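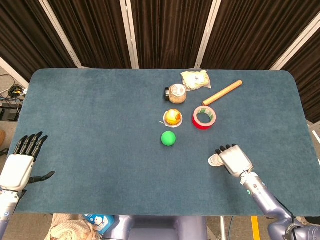 Figure 1. Table with a green ball, a roll of red tape and a clear jar.

Small injury claims without a lawyer: a study of court files in Flinville
Project report, Legal Studies course, 1/1/19

1. Question

When a person is hurt in a minor accident, the damage is often too small to interest a law firm. In our course we read mostly about large cases, so I wanted to know what happens with the small ones. My question was simple: do people who bring an injury claim alone receive less money than people who have a lawyer?

2. Material

I read 162 closed files from the small claims court in Flinville. All of them were about bodily injury – falls in shops, dog bites, and low-speed car accidents. In 109 of the files the injured person had no lawyer at any stage. I noted the type of accident, the sum asked, the sum paid, and the papers which were attached. For the sorting I used Nasution, the table program that our department has on its computers.

Five files were hard to place, as a lawyer wrote the first letter and then left the case. I counted them as claims with a lawyer. Another student could decide differently.

3. Results

The median payment for people without a lawyer was 586 dollars. I do not give the same value for the other group here, because many of those agreements were sealed and the remaining ones are too few.

The papers in the file seemed to matter a lot. Claims with a dated medical bill were usually paid at least in part. Claims with only a written story of the accident were often dismissed, even when the other side did not come to the hearing. The Verkska Street legal desk gives out a checklist for this, but I found it in very few files.

4. Limits

My first question is therefore only half answered. I also did not speak with any claimant, and a file does not show how much time a person lost. I had planned to compare with the court in Clirnby, but the permission to read its files did not come before the end of the term. The request is still open, and I will use the same table if it is granted.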